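Home | Notebooks | Display Room | Stock

Notebook, Display Room, Graltcombe
March – entered by Noemí Orozco
3 comments | 2 shares

The purpose of the present work is to settle the counter arrangement for the Kestari refreshment point before the layout sheet is issued. Sheet 2627 is withdrawn and should not be consulted. The clear stepped organizer is retained for small goods. Confectionery is assigned to the upper row and small boxed items to the row beneath, and the Snickers bars are to be kept to the right of the divider. 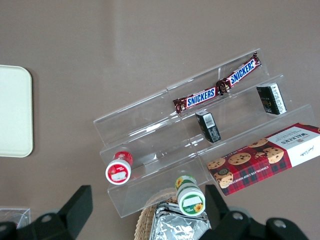

Evaristo Solís wrote in the margin that bars ought to lie flat and parallel to the step, with the name facing the customer, and asked that the boxes be treated likewise. He would also prefer the barcodes turned away from the front. Agreed as regards the bars. The barcodes are left open, as the Reddy stock check is done by hand and a hidden label slows it down.

Larger goods were considered next. Bottled drinks go on the clear stepped rack in two rows, bagged snacks on the white wire rack, and sandwiches in the round wicker basket – one basket only, on the right. The foil containers have an oval basket to themselves. The beige tray is to be kept clear for making up orders.

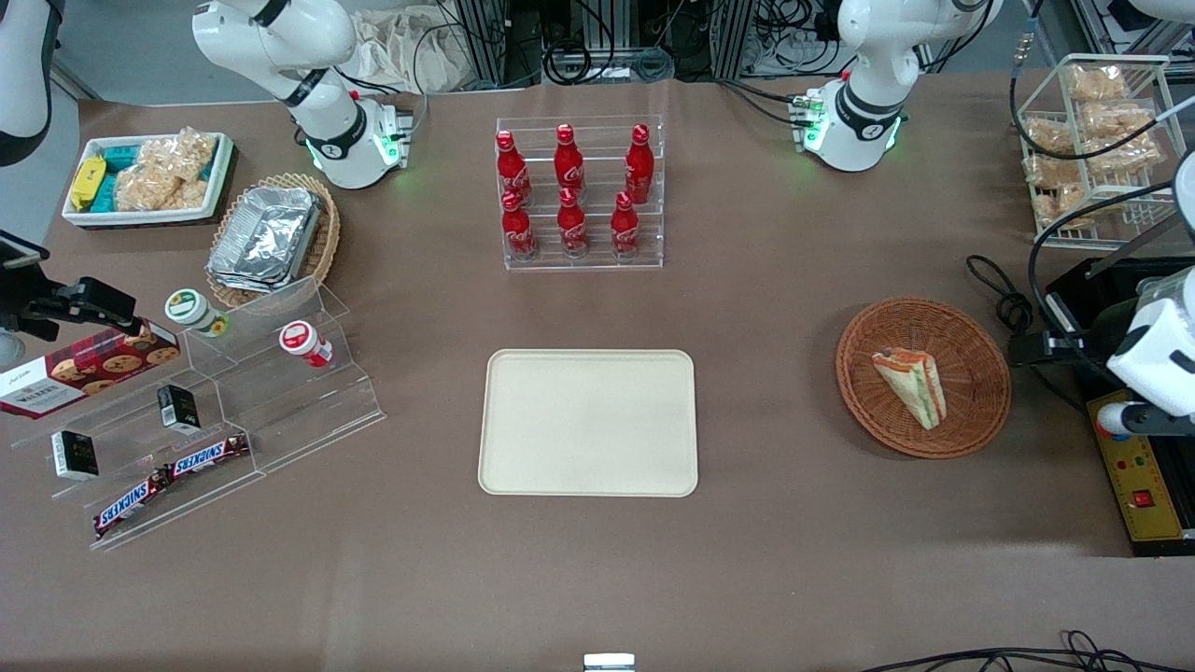 The Modolari price strips (ref. 1763) are 54 mm deep and will need trimming before they are fitted to the lower step. Order 3406 for replacements has not been placed.

Outstanding: wording for the sandwich card; second opinion on the barcodes.

Previous entry | Next entry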